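Wednesday night budget ramblings

01/10/2025

So I did the thing I'd been putting off since spring and added up what we spend on groceries in a year. Just the two of us, plus whatever my sister eats when she drops by (a lot!). I had a shoebox of Fondis receipts and a pot of coffee and I figured it would take an hour. It took the whole evening.

The cheese alone came to $1,124. Cheese! I went back through the pile and got the same number, then went and had some cheddar to calm down.

My friend Danai Xenos has kept a food notebook for 11 years and swears by writing down every single thing the day you buy it, even a pack of gum. I lasted four days with that. What works for me is one shop a week with a list, and a fixed amount in an envelope – old-fashioned, I know, but when it's gone it's gone and we eat beans.
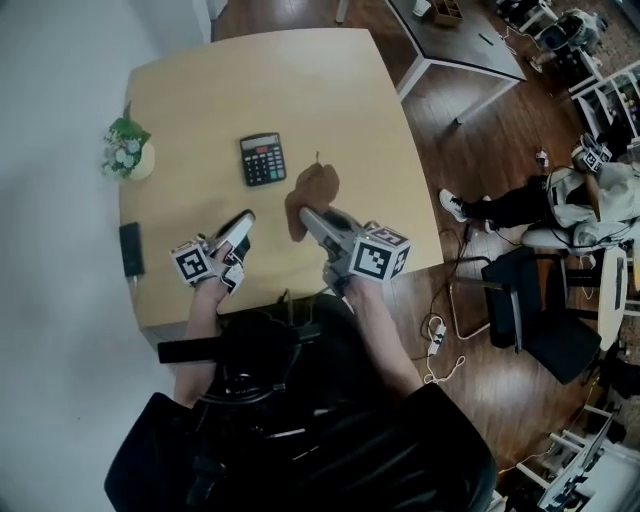 Do you need an app for any of this? Pen and paper will do fine, as long as you sit down with it once a week.

My goal is to have $2,000 put away by December, which would cover the new stove and maybe a weekend in Listadthorpe. The old stove has one good burner left and it's the small one.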